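Home | Syllabus | Handouts | Readings | Contact

Isgate Technical Institute
Planning and Purchasing for Automation
Handout 9: Budgeting for a Two-Arm Tabletop Cell

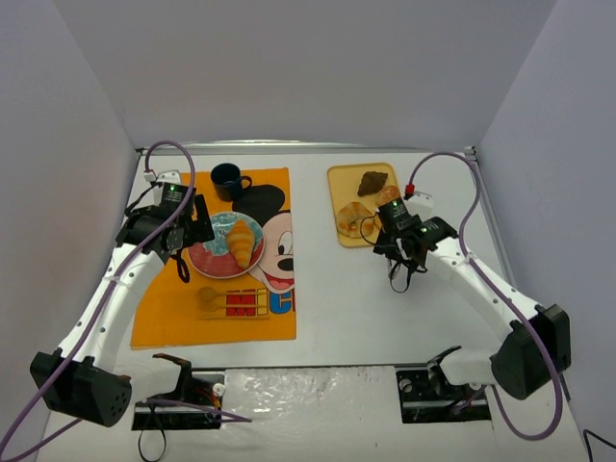 A quote for a robot cell usually lists the arms first, and students tend to build the whole budget on that line. In this course the budget is divided into equipment, fittings, work materials and upkeep. Each part is estimated separately and signed off before a supplier is contacted.

Equipment
List both arms, their grippers, the controllers and the table. Request prices from at least 2 suppliers. For the class exercise these are Sternunov and Lavoie. Note that Lavoie quotes each gripper separately, while Sternunov includes it with the arm. The two quotes must be put on the same basis before they are compared.

Fittings
Cables are a frequent source of overspending. A cable must be long enough for the arm to reach every part of the table without pulling on its connector. Measure with the arm fully extended, then add the slack stated in the supplier's manual. Enter walls, rails, brackets and base plates as separate lines. Do not group them under "other."

Work materials
If the cell is to practice table setting or food handling, the plates, mugs, utensils, trays and bread pieces belong in the budget. The allowance for the exercise is $100 per month. Ordinary household items are acceptable. Keep receipts, and record replacements in the month they are bought.

Upkeep
Set aside $1,000 for the first year to cover spare cables, gripper parts and one service visit. Unspent funds may be carried forward only with written approval.

Assignment
Prepare a one-page budget for the Zastness cell using the four headings above. Assume delivery in July. State which costs occur once and which repeat, and attach both supplier quotes. Prices without a source will not be graded.

Contact the course office | Copyright Isgate Technical Institute | Back to top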